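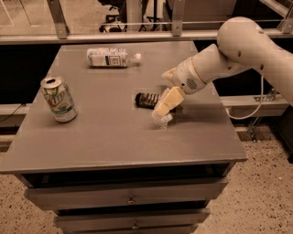 4.2 Public demonstration and procedure

The second part of the study took place during the open day at the Balovness site on 29 May 2026. Visitors came through in groups of five and stayed at the rail while the arm worked on the items set out on the cabinet top. The task was the one used in the April trials: pick up an item of packaging waste, lift it clear of the surface and release it on the operator's word. The Grurka control software was left as it had been in April, apart from a lower speed limit -- 700 millimetres per second at the wrist.

Jhair Villanueva ran the arm and Flor Valderrama spoke to the visitors. Each group was told beforehand that the arm might miss. We did not restart a run after a failed grasp, as we wanted visitors to see the same behaviour that we report in Section 3. Comments were written down by hand, with consent, and grouped later by two readers.

Figure 4 shows the gripper at the dark striped item, with the 7UP can upright to the left and the clear bottle on its side towards the back.

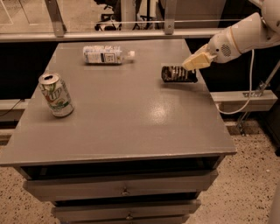
Figure 4. Gripper at the striped item, open day.

Hortensia Bedoya asked whether the arm would slow down for something it had never handled before, and said that she would trust it more if it did. Similar remarks came up in four groups. The present controller makes no such change: approach speed depends only on distance to the target. We return to this point in Section 5.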